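Two arms on the snack counter: notes after the first stretch

Posted in September
Filed under: work, automation

The Plunden site has been running a two-arm station for its snack orders since spring. I work on the packing side at Ustex, and my job description has been rewritten twice in that time, so I have started keeping notes.

The old process was simple. An order came in, a person walked the shelves, filled a tray and passed it on. A good shift was 264 trays. The station does fewer than that, and management knows it. What it changes is the distribution of the work. Picking used to take most of a shift. Now most of a shift goes to restocking, checking and clearing faults.

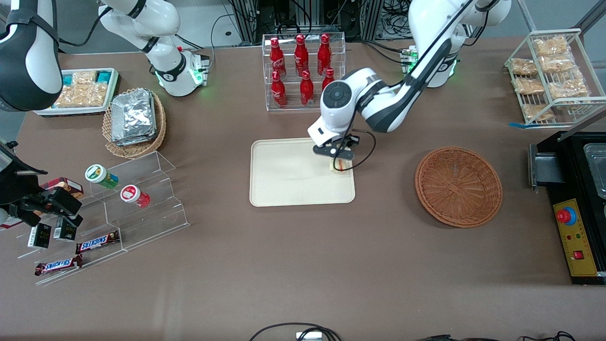
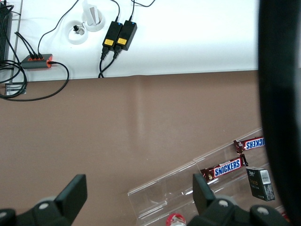 Candy bars in clear acrylic, within reach of the grippers.

Restocking has its own rules now. A person can find a candy bar anywhere on a counter. The station wants each item type in its assigned place, facing the same way as last time, and the layout sheet from Nemari lists a tolerance of 15 millimeters for most of them. Soft bags are worse than cartons. Their shape changes every time they are handled, and they account for most of the entries in my fault log, which stood at 594 lines when I last exported it.

The effect on people is mixed. Walking is down, and my knees approve. Attention is up. Waiting for a fault is more tiring than picking, at least for me, and the break schedule still assumes the old kind of tired. Two of us asked for shorter rotations at the station and got them. Pay grades have not moved, although fault clearing took almost 15 hours of training and picking took none.

The open question is the Hung line, where the same setup is planned for the winter. The crew there has asked to see our log before the layout is fixed — a sensible request, and one we should have made ourselves. I am cleaning up the export this week. The fault codes need plain names first.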